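Perguntas frequentes – Lavandaria de bairro Palomino

Antes de mais, obrigado por passar por aqui! Juntámos nesta página as dúvidas que nos chegam mais vezes ao balcão e ao telefone. Se a sua não estiver cá, escreva-nos, que respondemos com todo o gosto.

Preciso de marcar?
Para lavagem normal, não. Para edredões e tapetes agradecemos um telefonema na véspera, porque a máquina grande é só uma e em junho, quando toda a gente resolve arrumar o inverno, enche depressa.

A que temperatura lavam a minha roupa?
Por norma a 30 graus, e a 40 a roupa de cama e as toalhas. Se a etiqueta disser outra coisa, manda a etiqueta (e se já não tiver etiqueta, conversamos um bocadinho antes).

Posso misturar escuros e cores no mesmo saco?
Pode trazer tudo junto, sim, que nós separamos. Só pedimos que nos avise das peças novas, sobretudo as azuis-escuras e as pretas, que nas primeiras lavagens ainda largam tinta.

Os casacos pesam como a restante roupa?
Não, os casacos e blusões são cobrados à peça. Esvazie os bolsos, por favor! Já devolvemos chaves, bilhetes de comboio e até uma nota de 50 euros muito bem lavadinha.

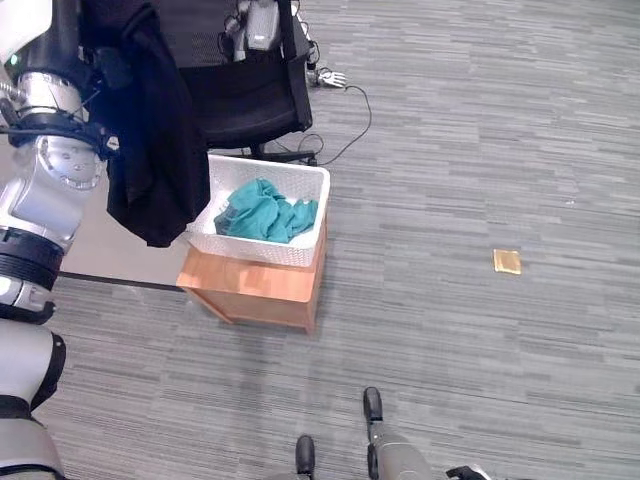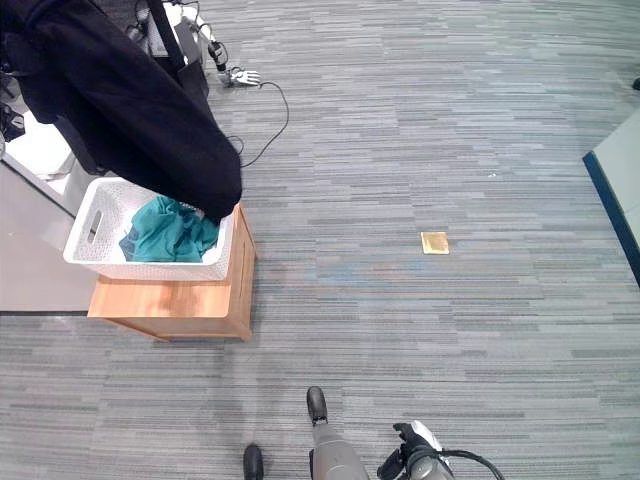 E se eu não puder ir buscar a roupa no dia combinado?
Não se aflija, guardamo-la 30 dias sem custo nenhum. Depois disso ligamos-lhe, e só em último caso a passamos para o armazém da Rua Urkovico.

Fazem entregas ao domicílio?
Fazemos, em toda a zona de Zosamo, às terças e sextas à tarde. Se morar num prédio sem elevador, diga-nos o andar quando fizer o pedido, para organizarmos a volta com calma.

Artigos recentes
Como guardar camisolas de lã sem traças
Nódoas de vinho: o que fazer na primeira hora
Novo horário da loja de Pullness
Sabão em barra ou detergente líquido?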